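Omcombe Sourdough Board > Starters and Feeding > Rye or white for a cold kitchen?

voylebaker
Joined: March
Posts: 30
Friday, November 24, 2023

OK so I switched my starter to whole rye last week and I am completely sold! My kitchen gets cold overnight and the white starter just sulked until lunch. The rye one is domed and bubbly when I come down for coffee. Anybody else gone all in on rye for the winter?

crumb_clutham
Posts: 639

Love rye, but I wouldn't give it all the credit. How much old starter are you leaving in the jar? If you went from a spoonful to half a jar at the same time, you changed two things.

voylebaker

Ha, fair, I did leave more in. But the smell is totally different too — like apples — and the loaf had so much more flavor.

Indrek Jõgi
Posts: 3119

I have to disagree with going all rye. It's wonderful for flavor, but it turns sour fast and you can't judge the rise as easily because it's so thick. I feed mine one part rye to four parts white, all year, and use warmer water in winter. Try that before you give up on white.

crumb_clutham

Warmer water, yes! Cheapest fix there is.

virkard_loaves
Posts: 968

Team rye here, sorry Indrek :) Sour is the whole point for me. I do stir in a little extra water so it loosens up, and then the rise is easy enough to read with a rubber band on the jar.

voylebaker

You're all great. I'm splitting the jar tonight, half on straight rye and half on Indrek's mix, same amount of old starter in each, and both get warm water.

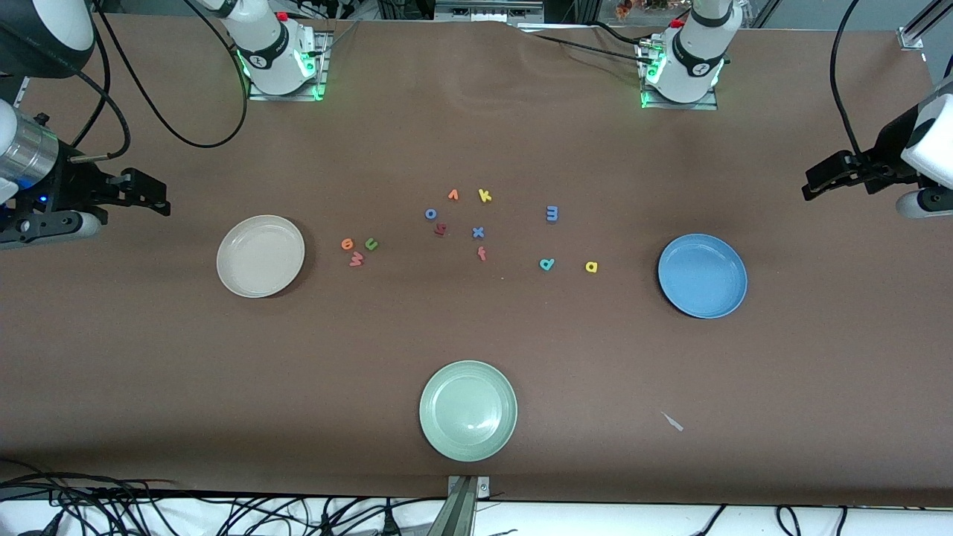

Then I'll bake the same plain loaf from each one on Sunday and post how they taste. If the mix wins I'll say so, but my money's still on the rye!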